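Stekum Reading Corner: data card

Version notes dated 2026-04-16
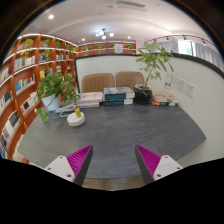 Reading corner: dark gray tabletop with stacked books and two potted plants, bookshelves to the left.

Summary
Stekum is a set of short recordings of table tidying in shared reading areas. The subject is the table and what is kept on it: books in flat stacks, potted plants, cables and small devices. The set holds 1000 recordings from 2 sites, Biltik and Rerneo.

Contents
recordings/ one folder per recording
labels/ one text file per recording, same base name
lists/ train and test lists
objects.txt object names used in the labels

Object names
book_stack: books laid flat, one on another. Neighboring stacks get separate entries. Titles are not transcribed.
plant_trailing: pothos and similar. Leaves hanging past the table edge belong to the plant.
plant_upright: money tree and similar. The pot is part of the entry.
cable: coiled or straight, any color.
device_small: tabletop devices of unknown function.
chair: includes chairs where only the back shows above the table.
partition: low or curved walls behind the seating. Posted paper and outlet plates are not labeled separately.

Activities
restack: books moved from one stack to another
square: edges of a stack lined up
clear: an item taken off the table
shift_pot: a plant moved along the table

Each recording has one main activity. If two occur, the longer one is used.

Split
Test: 170 recordings. Train: the remainder. Recordings from the same session are kept in the same list.

Known issues
Glossy black pots and dark tabletops have weak boundaries in low light. Strip lighting on shelves causes banding in over 600 recordings. Pale covers in a flat stack are hard to separate, so single books inside a stack carry no label.

Changes
Labels for the Říha layout were merged into Biltik. A corrected objects.txt is planned for May.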